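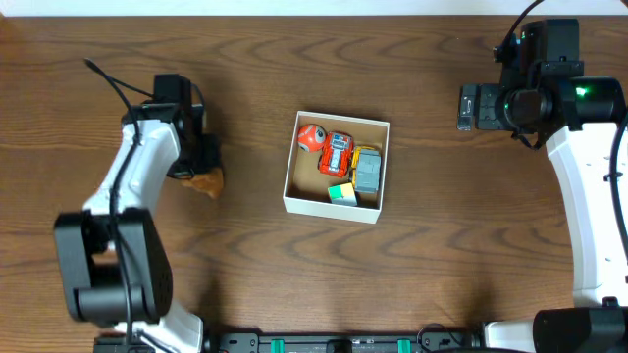 Horácio Pinheiro says he still remembers the summer his grandmother ran out of things for him to do, and that he would have given his left shoe for a toy library down the street. He will be first in line on opening morning, he adds, with two grandchildren and a very long wish list.

PRINLOW TOY LIBRARY TO OPEN ITS DOORS IN CLETVILLE THIS JULY

CLETVILLE, May 2021 — Families in Cletville and the towns nearby will soon be able to borrow toys the same way they borrow books, and we at Prinlow could not be happier to share the news. Our new toy library opens in July in the old shoe store on Bragança Street, right beside the bakery, and everyone is welcome to stop in, look over the shelves and stay as long as they like.

The collection starts out with 634 toys, games and puzzles, nearly all of them handed down by families whose children have outgrown them. Roughly 195 are meant for toddlers, and the rest should keep older brothers and sisters (and quite a few parents, we suspect!) busy through the long vacation. Every item has been cleaned, checked for missing pieces and given its own card, so you can see at a glance what age it suits.

Borrowing is simple. A household can take home up to five toys at a time and keep them for 3 weeks. If your little one has fallen hard for something and can't bear to part with it, just give us a call and we'll renew it, as long as no other family is waiting. There are no late fees. Membership is free for the first year, and all you need to sign up is something with your home address on it.

"We opened our first toy library in Plotville with a few shelves and a borrowed desk, and I used to worry that things would come back broken," said Armindo Rebelo, director of Prinlow. "Well, some of them did, and we glued them, and out they went again. What I love best is hearing children tell each other which puzzle to try next — they take it very seriously."

Donations are still welcome, especially wooden train track, board games and dress-up clothes. Please leave out stuffed animals and anything that needs a charger we would have to hunt for. Items can be dropped off at the Bragança Street door on weekday afternoons.

Press inquiries: Armindo Rebelo, Prinlow, Plotville office.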